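Manuels › Robotique et automatisation › Sûreté de fonctionnement

Sommaire | Chapitre précédent | Chapitre suivant | Glossaire | Index

Temps de lecture : 4 minutes

Chapitre 2
La panne qui n'en était pas une

Le 30 juin 2018, à la fin d'une campagne de collecte menée dans des logements habités, Asmaa Hajji ouvrit le journal de la pince Brotico et y lut le message suivant : « Préhension réussie ». Il y figurait 1 919 fois. L'équipe de Plendmont s'en félicita, commanda un gâteau, puis eut la mauvaise idée de regarder les enregistrements.

Dans 18 % des cas, les doigts s'étaient refermés sur rien du tout. Le logiciel, d'un naturel optimiste, considérait qu'une pince fermée tenait forcément quelque chose. Aucune alarme, aucun voyant rouge, aucun moteur fumant : le système mentait avec une parfaite régularité, et un mensonge régulier ressemble beaucoup à une mesure.

Le lecteur pressé conclura à un capteur défectueux. Kamran Esfahani, alors responsable des essais, conclut la même chose et fit remplacer le capteur. Le nouveau se trompa exactement comme l'ancien, mais avec une facture. 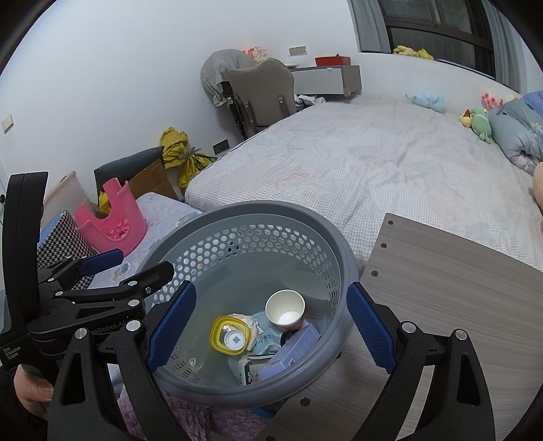 Il fallut donc revenir au cahier des charges. Celui-ci avait été rédigé dans un laboratoire où l'on saisissait des cubes, des cubes plus petits et, les jours de fantaisie, un cylindre. Or une chambre ordinaire contient des gobelets en papier, des emballages froissés, des peluches et toutes sortes de choses qui cèdent sous les doigts. Le seuil d'effort, réglé pour les cubes, ne distinguait pas un emballage souple du vide. On l'avait abaissé jusqu'à ce que les emballages soient détectés ; le vide le fut aussi.

Nous appellerons ce phénomène une défaillance silencieuse : le service attendu n'est plus rendu, et le système continue d'affirmer le contraire. Elle se distingue de la défaillance franche, qui arrête la machine et réveille l'astreinte. La seconde a mauvaise réputation. Elle coûte pourtant bien moins cher, comme le montrera la section 2.3.

Le cas a aussi un versant sécurité, que l'équipe découvrit avec moins de gâteau. Une pince persuadée de tenir un objet serre pour ne pas le lâcher. Sepehr Pakzad, en dégageant un bout de carton coincé, y laissa un ongle. La procédure d'arrêt existait bel et bien, à la page 80 du manuel Purkinus, entre le nettoyage des roulements et les conditions de garantie.

Dans ce chapitre, nous reprendrons l'incident dans l'ordre où il aurait fallu l'étudier : d'abord ce que le capteur mesure réellement, ensuite ce que le logiciel en déduit, enfin ce que l'opérateur croit en lisant l'écran. On gardera à portée de main le tableau des modes de défaillance du chapitre 1.

2.1 Ce que mesure un capteur d'effort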